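How do I get limescale out of plastic tubs?

Ovia
19 December 2018
Hello all! We moved to a hard water area in March and everything I rinse out now has a chalky ring round it. I've tried washing-up liquid (twice) and it does nothing. Any kind ideas?

Skora
Oh, you poor thing, I do sympathise! Warm white vinegar, up to 300 ml, topped up with water, then leave it for two hours and wipe round with a soft cloth. I do my small bits and pieces the same way, all in one go.

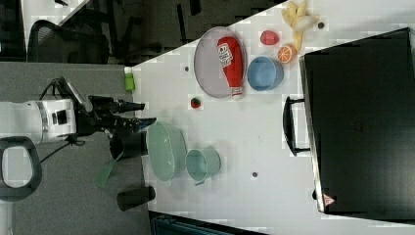
Pale green basin and the little teal pail

Rinse well afterwards, and do open a window, as the smell lingers. Mine need doing every seven weeks or so.

Petrenko
Lemon juice works too. Never mix vinegar with bleach though, please!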